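Goro support – Ticket 596
Subject: Grasp check says "released" while the fingers are closed
Product: Goro room package for simulation, with Filip grasp monitor
Opened by: Bohdana Vasylenko, Lestside
Assigned to: Hưng Sầm
Status: waiting for customer

Bohdana Vasylenko wrote, 9:40

Hello, I write for the team at Lestside. We are evaluating your room package for the month of January and we have a problem with the grasp monitor. The task is very short: pick the small object from the dark table and put it in the bowl. Filip reports "grasp OK", and then after 3 or 4 steps it reports "released", although the fingers did not get any open command. The episode is then counted as failed.

What I tried already:
– restarted the simulator and loaded the room again
– changed the arm speed to the slowest setting
– deleted the cache folder, as your manual advises
– ran the same seed on my colleague's computer (Paula Mihăilă, she has the newer driver)

The result was the same every time. I attach two views, one from the side of the room and one from close to the gripper. 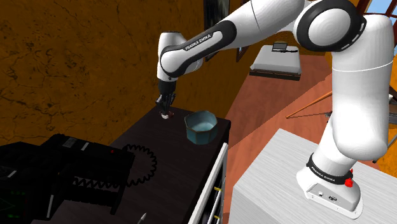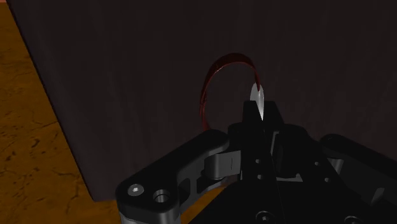
Our license covers 1000 episodes for the trial, and I am worried that the failed ones are also subtracted from this number. Please confirm if this is so. About the error itself, my suspicion is the contact shape. In the close view the fingers hold a pointed silver blade at its base, and the thin red strip makes an arch beside it, so there is very little surface for the monitor to measure. I think that Filip was prepared for objects like boxes and cups. In your manual I found only one sentence about narrow objects, and it sends the reader to a page which does not open.

Hưng Sầm (support) wrote, 11:15

Hi Bohdana, thank you for the clear report. First the license: episodes which end with a monitor error are not subtracted. You can see this in the account page, under "Usage".

For the grasp, could you please send me the value of contact_min_area from your config file? Also please tell me if the bowl is set as a target or only as scenery.

Bohdana Vasylenko wrote, 11:50

The value is the default, we did not touch it. The bowl is set as target. I checked this twice, in the room file and in the task file.

Hưng Sầm (support) wrote, 14:05

The default value is too high for thin parts. Please do the following:

1. Close the simulator.
2. Open the Filip config and set contact_min_area to "auto".
3. Set contact_source to "mesh". Now it is probably "box".
4. Start the room again and run the same seed.

The "mesh" setting needs more memory. I also asked Floarea Preda, who maintains the manual, to repair the broken page.

Bohdana Vasylenko wrote, 16:30

I made the steps. It was "box", as you guessed. With the new settings the false "released" message did not appear in four runs with the same seed. With another seed it appeared one time, late in the movement, when the arm was already turning to the bowl. So it is better, but I would not call it solved – for our decision about buying we need that the monitor is reliable also with other seeds.

One more question. Does the "mesh" setting work together with the Plellura logger? After the change, my log has an empty column where the contact force was before.

Hưng Sầm (support) wrote, 17:10

The empty column is a known problem, the logger reads the force only from "box". Edeltraud Aigner from our logger team has a patch for it and I will ask her for the build. For the second seed, please send me the full log and the room file, also if the column is empty.

Status changed to: waiting for customer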